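Limescale and tea stains: what I'd bother with

Every May, when the big clean starts, somebody sends me a list of miracle cures for stained cups. I've tried most of them and I'm not convinced by many.

Lemon juice is fine on limescale and does very little for tannin. Denture tablets do work, but a packet of them costs more than a tub of bicarbonate of soda that will last you until next year. Toothpaste is a waste of toothpaste.

For ordinary brown rings, put a teaspoon of bicarb in the cup, add enough water to make a paste and rub it round with a damp cloth. Leave it for 20 minutes and rinse. Bad ones may want a second go. Keep scouring powder away from anything with a glaze – it scratches, and the scratches hold the next lot of tea.

Henryk Urbańczyk wrote in to recommend soaking everything overnight in vinegar. I tried it for 8 hours on an old mug and got a mug that smelt of chips. Save it for the kettle.

Cups with corners are slower to do than round ones, whatever the shop tells you. A cotton bud gets into the angles. 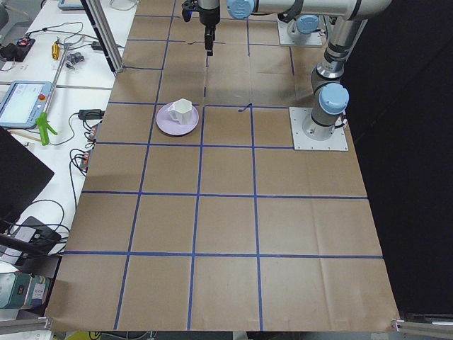

Can you use bleach on a stained china cup?
I wouldn't. It can get into fine cracks in the glaze, and gilding doesn't care for it either. Stick with bicarb.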